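Skekberg Tabletops
A written record of clearing, wiping and setting home surfaces. Release name: Era
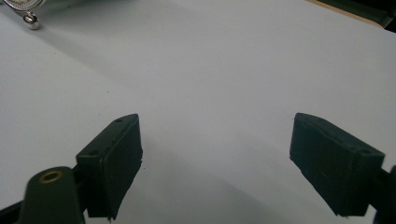
Skekberg Tabletops is a collection of 3,000 short written notes on what lands on the flat surfaces of a home, how it gets cleared off, and what goes back. Kitchen counters, desks, hall shelves, the top of the dryer, the folding table that was only going to stay up for the weekend – all of it counts. The notes came from 24 homes in and near the town of Skekberg, and every one is tied to a particular surface, described in plain words by the person who clears it. Color and finish turned out to matter far more than we expected when we drew up the first form. A broad, smooth white surface like the one in the picture gets the value white-smooth, and those records are some of the most fun to read, full of remarks about crumbs, coffee rings and pen marks that would go unmentioned on dark wood. If you love reading about how people keep house, you are going to have a great time with this.

What's in the release

notes.csv – the notes, one per row, with all fields
surfaces.csv – one row per surface, with room, color, finish and use
items.txt – the 60 item words we use, with their plurals and common nicknames
long/ – the 258 longer entries, each as a separate text file
CHANGES.txt – what changed since the Prastton release
form.txt – the blank form, in case you want to run it in your own town (please do!)

Everything is UTF-8. The CSV files use commas, and any note with a comma in it is quoted. Line breaks inside notes have been kept in the long entries and turned into single spaces in notes.csv.

The fields in notes.csv

note_id: a plain number. Gaps are normal, they are records that were withdrawn.

surface_id: matches a row in surfaces.csv. A home can have any number of surfaces, and some of them moved from one room to another partway through. When that happened the surface kept its id and got a second row with a new room value, so join on both surface_id and room if you care where it stood.

part_of_day: morning, midday, evening, night, or blank. We asked for this loosely on purpose. One writer's evening is another's night, and we have left them as written.

action: clear, wipe, set, sort, move, or leave. Leave is my favorite. It covers every note where someone looked at the pile, thought about it, and went to bed.

items: the things named in the note, mapped to words in items.txt and separated by semicolons. The order follows the order in the note. If somebody wrote "keys, mail, and the mug again," you get keys;mail;mug.

text: the note itself. Spelling is untouched.

followup: yes or no. Yes means the writer came back later and added a line, and that line sits at the end of the text after a double slash.

The fields in surfaces.csv

room: kitchen, dining, hall, bedroom, bath, laundry, office, porch, garage, other.

color: the writer's own choice from a short list. White, cream, gray, black, light wood, dark wood, patterned, other.

finish: smooth, grained, textured, tiled, cloth-covered. A table with a cloth over it is cloth-covered even if the cloth comes off on laundry day. We had a long argument over that and I still think we landed in the right place.

look: color and finish joined with a hyphen. This is where white-smooth comes from.

use: eating, cooking, folding, paperwork, hobby, landing. A landing surface is one where things get put down on the way to somewhere else. Nearly every home has one close to the door, and hardly any of them were bought for that job.

A few notes from the collection

"Cleared the counter down to the toaster. Wiped it. Put the toaster back an inch farther left and now I keep missing the plug."

"Set for dinner. Forks came out of the drying rack, never made it to the drawer. Two days running."

"The white table shows everything. I like it for sorting buttons, I can see every last one. I do not like it for spaghetti."

"Mail pile. Took the top half. // Took the rest. There was a birthday card in it, sorry Mom."

"Moved the puzzle on its board to the bed so we could eat. Moved it back so we could sleep. Lost a piece of sky somewhere in the hall."

"Left it. Too much. Tomorrow."

How the notes were gathered

Each home got a pad of printed forms and a pencil on a string, to be kept near the surface in question. The pads were made up for us by Fekete, the print shop across from our office, on a heavy card that stood up well to damp kitchens. People wrote when they felt like it. There was no minimum and no reminder. We started in March, and the pads came back in whatever state they came back in, some with grease on them, one with a very good drawing of a teapot that sadly does not fit in a CSV.

We typed everything up by hand. Each note was typed once and then read back aloud against the pad by a second person, which sounds slow and was, but it caught a lot – mostly words that look like other words in pencil. "Plates" and "plants" gave us real trouble.

The longer entries in long/ came from a single extra question at the back of the pad: "Tell us how this surface gets back to the way you like it." People really went for it! There are step-by-step routines for turning a desk back into a dining table, a full page on where a sponge should live, and a lovely account of packing up a sewing corner every night so that the cat would have nothing to investigate. Read these first if you are new to the collection.

Choosing the item words

items.txt went through more versions than any other file. We began with every noun anyone wrote, which gave us a list nobody could use, and worked down from there until we had 60. Mug and cup are both in, kept apart as the writers kept them. Bowl covers every size. Paper is for loose sheets, mail is for anything that came in an envelope, and a catalog is mail until someone writes that they are reading it, at which point it is a magazine. Crumbs made the list. So did "stuff," which appears too often to drop and which we decided to respect as a category of its own.

Words that did not make the list are still there in the text field, so nothing is lost. Searching for them is half the pleasure. Try "tape," "lid," and "that thing."

What it's good for

Writers and designers have used the Prastton release for getting a feel for the everyday order of things in a house: what gets put away first, what is always last, what never goes away at all. It works nicely for teaching basic text sorting too, because the notes are short and the subject needs no explaining. If you are laying out a kitchen or a small apartment, filter on use = landing and read for ten minutes. You will come away with opinions on hooks.

The look field is worth your time. Put white-smooth next to dark wood-grained and compare the verbs. On the white tops people wipe; on the dark grained ones they tend to write about dust and scratches, and the wiping gets mentioned in passing. I could spend an afternoon in there, and I have.

What to watch out for

Everyone here volunteered to write about tidying, so the notes lean toward people who enjoy it or who at least find it worth a sentence. Please don't read the collection as a picture of how most homes run.

Kitchens take up far more of it than any other room. Garages are thin, and most garage notes come from a single workbench whose owner had a lot to say.

A missing note means a missing note. It does not tell you the surface stayed clear. Some pads went quiet during school vacations and one was lost behind a radiator for a good stretch.

Color was picked by eye from the list, by the person in the home, under whatever light they had. White and cream overlap. If the difference is important to you, merge them and call it pale.

Privacy

Names have been replaced with a family word where we could tell (Mom, kid, roommate) and with "someone" where we couldn't. Street names, phone numbers and anything read off a piece of mail were taken out before typing. The homes are not numbered in the files. If you wrote a note and would like it out, send us the first few words and it will be gone in the next release.

Changes since Prastton

The finish field is new. In the Prastton release, finish was mixed into color, which gave us values like "shiny gray" and "bumpy."
Sort and move are now separate actions.
Followup lines are kept. Before, they were thrown away, which I regret, as they are often the best part.
Typos of ours corrected, typos of theirs restored.
The folder called misc is gone. Everything in it had a proper home once we looked.

Loading it

Any spreadsheet program will open the CSV files. Set the encoding to UTF-8 when it asks, or the apostrophes come out strange. Keep note_id as text if your program likes to tidy up numbers for you.

Reuse

Use it, quote it, print it on a tea towel. Please credit it as "Skekberg Tabletops, Era release" and keep the spelling in the notes as you find it. If you run the form in your own town, we would be thrilled to hear what ends up on your tables, and we can share the typing guide we used, including the page on telling plates from plants.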